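15 de setembro de 2024

Dia inteiro com as garras, e já estou sonhando com dedo paralelo. De manhã foi a Valtell, que a Piyumi adora e eu acho molenga demais — fecha bonito, mas demora uma eternidade! Depois troquei pela Plamberg e perdi um parafuso embaixo da bancada (achei, ufa). Fiz 18 tentativas com cada uma e anotei tudo no caderno.
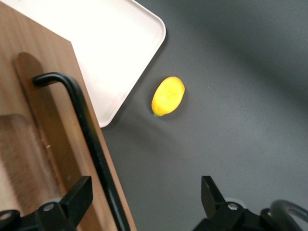

Da Plamberg gosto mesmo é da abertura, dá para chegar meio torto e ainda assim pegar. A câmera do punho já é outra conversa: o limão aparece direitinho no tampo escuro, mas o fundo da bandeja branca fica quase estourado. Amanhã mexo na exposição com a Dilani.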